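Exportação para PDF perde os acentos e o ficheiro fica com 148 MB
Estado: resolvido
Aberto por: Facundo Maldonado
Produto: Jevis, módulo de paginação
Data de abertura: 30/08/2022

Descrição inicial

Olá! Antes de mais, parabéns pelo novo módulo de paginação, estou a montar nele o boletim Vovenier (cozinha, mesa e casa, com muita receita pelo meio) e nunca me diverti tanto a alinhar colunas. Tenho um problema teimoso na exportação. No ecrã está tudo perfeito; no PDF, os "ç" e os "ã" dos títulos saem como quadradinhos e o ficheiro chega aos 148 MB, que a gráfica recusa logo à entrada. 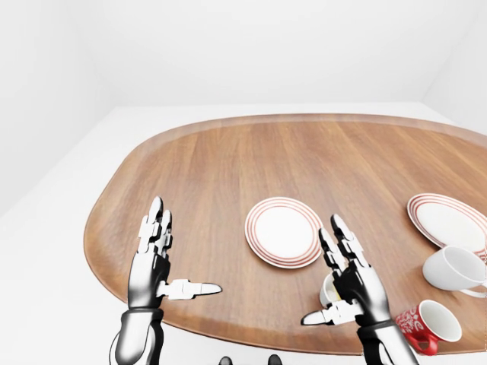
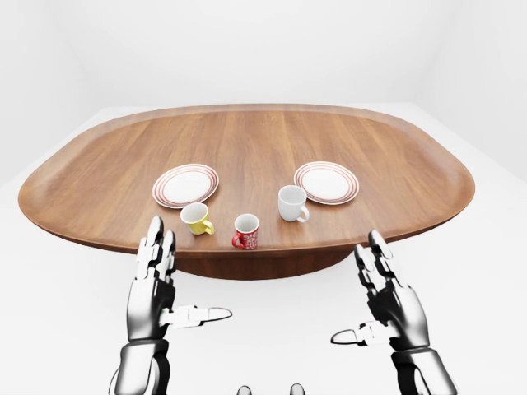

Mesa oval de madeira, sala branca (imagens geradas por computador).

O corpo do texto sai bem. Só os títulos falham, e só os que usam a Rurnside em negrito. "Pão de centeio" passa a "P□o de centeio", "Maçãs no forno" fica irreconhecível. Já reiniciei, já limpei a cache do Jevis, já exportei a partir de outro computador com a mesma conta. Igual.

Resposta do suporte

Boa tarde, Facundo. Obrigado pela descrição. Pode indicar-nos:
- a versão da Rurnside instalada e de onde foi carregada (sistema ou biblioteca do projeto);
- o perfil de exportação usado;
- se a opção "Incorporar tipos de letra" está em "Completo" ou em "Subconjunto".

Facundo Maldonado

Vamos a isso!
A Rurnside está na biblioteca do projeto, carregada em janeiro, quando comecei a desenhar o boletim. O perfil é "Impressão, alta qualidade". A incorporação está em "Subconjunto", que julgo ser a opção de origem, nunca lhe mexi.

Fiz entretanto uma experiência: um documento novo, uma página, uma única linha com todos os caracteres acentuados do português. Em Rurnside normal saem todos. Em Rurnside negrito saem o á, o é, o í, o ó e o ú, e falham o ã, o õ e o ç. Achei curioso falharem exatamente esses. Os circunflexos também passam.

Resposta do suporte

Excelente teste, poupou-nos trabalho. Com esse resultado suspeitamos do próprio ficheiro do negrito. Nalgumas versões antigas, o til e a cedilha são guardados como sinais separados e juntos à letra só no momento de desenhar. O editor faz essa junção; o exportador, em modo de subconjunto, pode deixá-la de fora.

Experimente, por esta ordem:
1. Mudar a incorporação para "Completo" e exportar de novo.
2. Se persistir, abrir Projeto > Tipos de letra, remover o negrito e carregar a versão atual.
3. Se persistir ainda, enviar-nos o documento de uma página.

Facundo Maldonado

Passo 1: melhorou! O ç voltou. O ã e o õ aparecem, mas com o til deslocado para a direita, a pairar sobre a letra seguinte. "Pão" parece ter o til em cima do o. É bonito à sua maneira, mas não posso imprimir assim.

Passo 2: a descarregar agora a versão atual.

Facundo Maldonado

FUNCIONA! Removi o negrito antigo, carreguei o novo, voltei a "Subconjunto" só para ver, e sai tudo no sítio. Til, cedilha, até o "À" de "À mesa", que eu nem tinha reparado que estava um nadinha torto. Fui a correr verificar as receitas todas. As broas, os pimentos assados, o doce de abóbora com requeijão, tudo legível. Que alegria.

Uma nota para quem vier aqui parar com o mesmo problema: depois de carregar o novo negrito tive de fechar e reabrir o projeto. Sem isso o Jevis continuou a usar o antigo, apesar de a lista já mostrar o novo.

Falta o tamanho do ficheiro. Continua nos 148 MB.

Resposta do suporte

Ótima notícia. Quanto à necessidade de reabrir o projeto, confirmámos o comportamento do nosso lado e ficou registado como defeito.

Sobre o tamanho: o perfil "Impressão, alta qualidade" guarda as imagens na resolução original e sem compressão. Sugerimos duplicar o perfil e alterar os seguintes campos:
- Reduzir imagens acima da resolução de saída: ativado
- Compressão: JPEG, qualidade 70
- Conservar áreas recortadas: desativado

O último campo costuma pesar bastante. Quando está ativado, o PDF leva consigo a parte das imagens que ficou fora da moldura.

Facundo Maldonado

Nem sabia que se podiam duplicar perfis! Já tenho um chamado "Vovenier gráfica" e estou encantado com ele.

Testei os campos um a um, por curiosidade. Desligar as áreas recortadas foi o que mais ajudou, como previam (tenho o hábito de recortar tudo muito fechado). A compressão tratou de quase todo o resto. Comparei páginas impressas antes e depois, na minha impressora de casa, e nas fotografias de comida não distingo uma da outra. Nos fundos muito lisos e claros vê-se um ligeiro granulado se encostar o nariz ao papel. Para a gráfica Lozano talvez suba um pouco a qualidade, tenho de lhes perguntar o que preferem.

Última dúvida, prometo: o índice ficou com a receita das broas na página 2, mas ela está na 5. Mudei-a de sítio ontem à noite.

Resposta do suporte

O índice não se atualiza sozinho quando uma página é arrastada na vista de miniaturas. Clique com o botão direito sobre o índice e escolha "Atualizar". Pode também ativar "Atualizar índice antes de exportar" no seu perfil novo, no separador Geral.

Facundo Maldonado

Feito, e com a opção ligada para sempre! A Lozano aceitou o ficheiro à primeira e já respondeu: querem a qualidade tal como está, só pediram a sangria um pouco mais generosa na capa, coisa que resolvi sozinho no separador Marcas.

Muito obrigado pela paciência. Podem fechar o pedido. Se um dia acrescentarem um aviso quando o tipo de letra não tem os caracteres todos, sou o primeiro a experimentar.

Resposta do suporte

Sugestão encaminhada para a equipa do módulo de paginação. Fechamos o pedido como resolvido. Bom trabalho com o boletim!

Causa: versão antiga da Rurnside negrito na biblioteca do projeto; perfil de exportação sem compressão e com áreas recortadas conservadas.
Solução: substituir o tipo de letra, reabrir o projeto, usar perfil duplicado com compressão.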